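# Notero Kitchen Pack – Set-Up Guide

Section 7: Running the button-press task in simulation

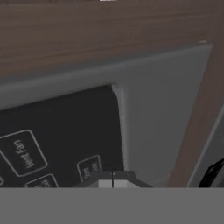

## 7.1 Before you start

You need a working Kurnero install and a valid Notero license file. If you skipped Section 2, go back and finish it now. The Kitchen Pack will open without a license, but the arm will not move.

The task in this section uses the wrist camera view. The microwave has a dark control panel with outlined buttons, and the one you will work with is labeled "Vent Fan". The smaller labels are hard to read at the default texture setting. This does not affect the task, as targets are picked by name from the list and the software does not read the lettering.

## 7.2 Load the kitchen

1. Open Kurnero and choose **File > Open Pack**.
2. Select **Notero Kitchen**, then **Microwave – Panel**.
3. Wait until the status bar shows **Ready**. The first load is slow. Later loads use the cache.
4. Switch the main window to **Wrist View**. The gripper body takes up the bottom of this view and hides part of what is behind it.

**Note:** If the window stays gray after the status bar shows **Ready**, update your graphics driver and load the pack again.

## 7.3 Set up the gripper

1. Open the **Gripper** tab.
2. Set **Finger opening** to 2 mm. For button work the fingers act as a single blunt tip, and a wide opening can make them straddle a small target.
3. Tick **Hold opening during motion**.
4. Click **Apply**.

**Caution:** Do not change the finger opening while a run is active. The contact solver may push the arm out of its joint limits, and the run will stop with error K-15.

## 7.4 Pick the target

1. Open the **Targets** list and select `vent_fan`.
2. Click **Show Approach**. A line appears from the fingertips to the button.
3. Check that the line does not pass through the appliance housing or the cabinet. If it does, use the **Approach angle** slider to move it clear.
4. Click **Lock Target**.

The approach line is an overlay and is not saved in recorded frames. To keep it, tick **Burn in overlays** on the **Record** tab.

## 7.5 Run a single press

1. Set **Episodes** to 1.
2. Set **Speed** to **Slow** for the first run.
3. Click **Run**.
4. When the arm stops, open the **Log** tab and look for `contact: vent_fan`.

If the log shows `contact: none`, the fingers stopped short. Raise **Press depth** by one step and run again. If it shows contact with any other part, return to 7.4 and change the approach angle.

## 7.6 Run a batch

1. Set **Episodes** to the number you want. The limit on the standard license is 1000.
2. Set **Start variation** to **Low** – higher settings can start the arm behind the cabinet door.
3. Choose an output folder with plenty of free space.
4. Click **Run Batch**.

You can close Wrist View during a batch to save memory. Recording continues in the background.

**Caution:** Button contact in the simulator does not match the stiffness of a real appliance. Before you move a trained policy to a Sirmont arm, follow the force limit steps in the Hubáček controller manual.

## 7.7 Reset

Click **Scene > Reset** to return the arm and all buttons to their starting state. Gripper settings are kept. To clear those as well, hold Shift while you click **Reset**.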